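How to Tell Whether a Robot Can Do a Kitchen Chore

Jun 13, 2019
Kidus Yimer

The usual question we get at Skorden is whether a two-armed robot can put the dishes away yet. A yes or no answer depends on how the chore is written down and scored. The procedure below is the one we use in simulation before any hardware is booked. It assumes you already have a simulator with contact physics and a two-handed robot model that loads without errors.

Step 1. Write the chore as a start state and an end state.

"Tidy the kitchen" cannot be scored. "Bowl on the table at the start, bowl on the shelf at the end, upright, nothing else moved" can. Put tolerances in the text. We allow 12 mm of drift on objects that should stay put.

Step 2. Split the chore into contacts.

List each moment when a hand starts or stops touching something. For a bowl this is normally reach, close on the rim, lift, carry, lower, release. Drawer tasks add a grasp on the handle and a pull along one axis. Record which hand performs each contact and what the other hand is supposed to be doing. An idle hand still needs a parking pose, or the planner will choose one for you.

Step 3. Build the scene with obstructions left in.

Keep the cabinet, the stove plate and anything else that would be on the surface in a real kitchen. A policy trained on a bare table tends to fail as soon as the forearm has to pass over furniture. Check clearance for the whole arm, including the elbow. Rim grasps need particular care: the bowl can rotate about the pinch line, so log its tilt at every step as well as its position.
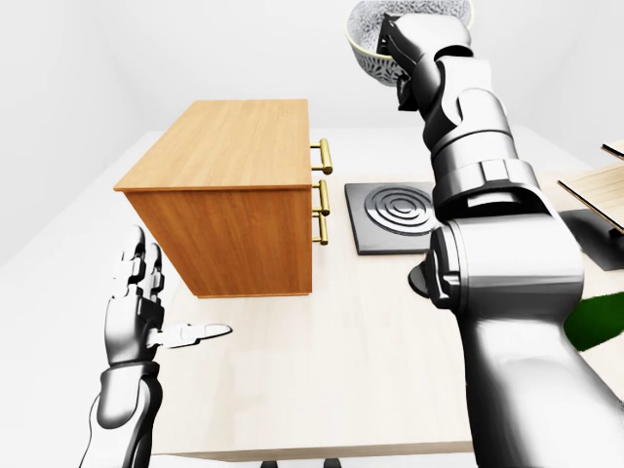

Ibsa Gebreyes objected to this step when the draft went around, writing that a cluttered scene hides the cause of a failure and that he would sooner add one object at a time. This works if you have the compute. On our machines a full batch takes 22 hours, and adding objects singly multiplies that. A compromise is to run the cluttered scene first, then remove objects only for the failed trials.

Step 4. Randomize, then freeze.

Vary bowl position, bowl yaw, friction and table height during training. For evaluation, generate a fixed list of 162 start states and store the seeds. Do not regenerate the list between software versions. Results from different lists cannot be compared.

Step 5. Score by contact.

Mark each contact pass or fail and stop the trial at the first fail. A single success rate for the chore tells you very little. In our last set the reach and close contacts passed nearly every time, and most of the losses were in lowering and release.

Step 6. Count the help.

Any reset, nudge or operator takeover is a fail. Demo videos generally leave this out. If takeovers are permitted in your setup, report them in a separate column.

Reading the result

A chore that passes in simulation is a candidate for hardware and no more than that. Friction on glazed ceramic is poorly modeled, and drawer slides are worse. Of the chores we have scored so far, single-object moves are close to usable, drawers are inconsistent, and anything involving liquid is not worth booking lab time for.

Seed lists and the scoring sheet are in the Dirdale folder. Send corrections to Shewit Wubshet before the September revision.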